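**Iman Ramadan** · December 19, 2019

1/ Thread on sealing stone countertops. I have written the same reply to the same question enough times that it's going here, and I'll link to it from now on.

2/ Marble is calcium carbonate. Acid reacts with it. Lemon juice, vinegar, wine, tomato, most bathroom cleaners. The dull spot left behind is an etch: a change in the surface itself. A stain is something else, a liquid that has gone into the pores and left color there.

3/ Penetrating sealer slows staining. It does very little for etching. If your complaint is dull rings under glasses, more sealer will not fix it, and neither will a more expensive sealer.

4/ Before buying anything, do the water test. Put a spoonful of tap water on the bare stone, cover it with an upturned glass, leave it 15 minutes, wipe. If the stone under it has gone darker, it is absorbing. If the color hasn't changed, leave it alone and test again in a few months.

5/ Test in more than one place. The strip by the sink and the strip by the stove wear differently from the back corner. I do four spots and write the result on masking tape next to each.

6/ Polished stone usually takes up less than honed. "Usually" is doing some work there. I have a honed offcut from Gravano that barely darkens and a polished one from the same yard that goes gray in five minutes.

7/ Prep matters more than brand. Wash with a pH-neutral cleaner, rinse twice, then let it dry for 24 hours. Sealer over damp stone cures badly and can leave a haze.

8/ Application: thin coat, lint-free cloth, one section at a time. Follow the dwell time on the label, then wipe off ALL of the excess. Most of the "my sealer ruined the counter" messages I get are dried residue.

9/ If you do have residue, put a little fresh sealer on top, wait a minute or two, and buff it off with a dry cloth. The fresh solvent softens the old film. Try this before reaching for a stripper.

10/ Solvent-based or water-based? Both work. Solvent-based smells stronger and needs open windows. Water-based is easier to live with in a small kitchen — I use it at home and have not seen a difference that I could measure.

11/ Oil stains: baking soda and water, mixed to the thickness of peanut butter, spread a quarter inch thick. Plastic wrap over it, taped at the edges. Leave overnight, take the wrap off, let the paste dry fully, scrape with plastic. Repeat if needed. Mine took three rounds in July.

12/ Rust marks need a different product, and some rust removers are acidic enough to etch. Read the label twice. Try it on an offcut or inside a cabinet cutout first.

13/ Etches on a honed surface can often be evened out by hand with a marble polishing powder or a fine abrasive pad. On a polished surface, a large etch is a job for someone with the right machine. Small ones I leave.

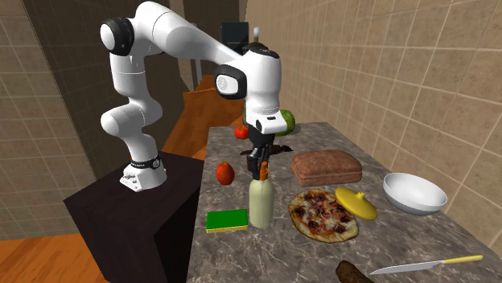 14/ Granite and quartzite: same water test, same sealing steps, much less trouble with acid. Engineered quartz: don't seal it. The resin leaves nothing for the sealer to go into, and it will sit on top and smear.

15/ Several people asked about Sindby versus Jorano sealer. I have used both on offcuts only. No opinion yet on how long either one lasts. Will add to this thread when I do.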